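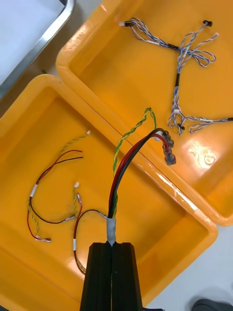 3. The kitting project

The second half of the course is built on one task. Students teach an arm to move small electrical parts from yellow bins into a shallow steel tray, first by driving it by hand and later with a policy trained on those recordings. The class had 14 students in four groups, and each group worked at the same table in turn. Over 11 weeks they recorded 1,506 attempts with Skulix, the logging tool used in the earlier labs. An attempt ended when the driver released the part or gave up.

We asked for complete runs, including the bad ones. A run where the fingers closed on air was kept and given its own label.

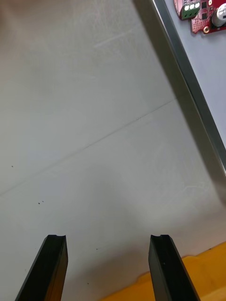 Groups could choose their own starting position for the arm, provided they wrote it down. Two groups changed it midway and had to sort their logs by hand afterward, a job that took most of a Wednesday lab. We now fix the starting position before the first session.

Wire harnesses took far more practice than the circuit boards. The branches of a harness move separately, and a driver who watches only the fingertips can easily drag a second harness along. Most students learned to take hold near the tape or the sheath, where the wires are bound together, and to lower the bundle slowly onto the paper in the tray.
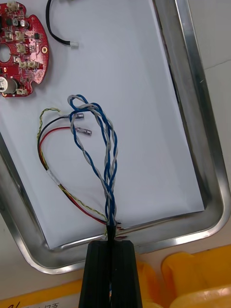 3.1 Table layout

Figure 4 gives the layout from the side camera, with the paper-lined tray in the middle and two bins on either side of it. Small cylindrical parts, round red boards and two kinds of harness each have a bin. Parts were put back by hand between runs — the slowest step of the session, by the students' own account.
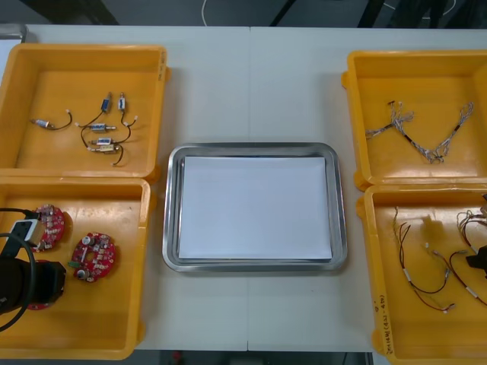

Anneli Kuusisto
Course instructor, Standon

The bins kept their places for the whole project, but the parts inside them did not. Students were told to drop the parts in without arranging them. One group, Whiteley, laid its harnesses out straight for the first two sessions, and we left those runs out of the training set. The remaining groups recorded up to 200 usable runs per session. Grading was based on the lab notebook and a short talk; the success rate of the trained policy did not count toward the mark.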